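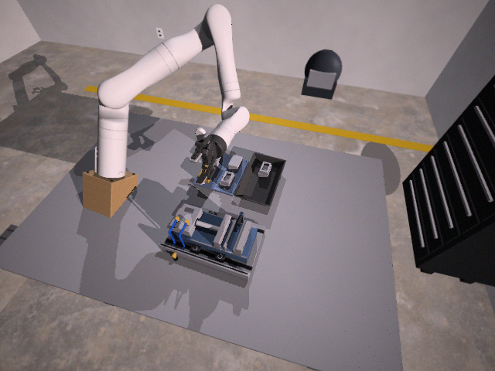
3.2 Participants and setting

The study was carried out in two secondary schools in the town of Pendia, both of which had moved to a shortened lunch break in the previous December. The schools are referred to here as Fistus and Kwofie, after the streets on which they stand. They draw pupils from neighbouring parts of the town and share a bus service, a catering supplier and a school nurse. Neither had taken part in earlier work on meal times.

Pupils in the third year were invited to take part by letter. Parents were given the letter in advance and could withdraw their child at any point, without giving a reason. At Fistus, 40 pupils agreed to keep a food diary and 40 did so at Kwofie. One pupil at Kwofie changed school before the diaries were collected, so the analysis for that school rests on 39 diaries. Pupils who did not keep a diary were still free to speak to the research team, although their remarks have not been used.

3.3 The food diary

The diary was a small printed booklet with a double page for each school day. Pupils wrote down what they ate and drank between the first bell and the end of afternoon lessons, where they ate it, and with whom. They were asked to use their own words for dishes and to leave a line blank if they could not remember. A space at the foot of the page allowed for comments on the day. This was used more freely than expected – several pupils wrote at length about queues, noise and the lack of somewhere to sit.

Booklets were coded separately by Khôi Phí and Venkatesh Poojary. Differences were settled by discussion, and the coding guide was changed where the same difference arose again. Most of these concerned food shared between friends, which the first version of the guide had treated as a snack whatever its size. The order of work is set out in Figure 2, which shows the coding of the diaries before the interviews began.

Figure 2. Order of work, from the return of the diaries to the final round of interviews.

3.4 Interviews

Interviews were held in pairs, as pupils in the pilot had been unwilling to talk alone about what they ate. Each pair was seen in a room away from the dining hall and was shown a plan of the school on which to mark the places they used at lunch. Staff were not present. Catering staff were interviewed separately at the end of their shift, using a shorter list of topics agreed with Trarkico, the supplier. The supplier had no part in the choice of pupils and did not see the diaries. Notes from both sets of interviews were typed up the same day and checked against the plans.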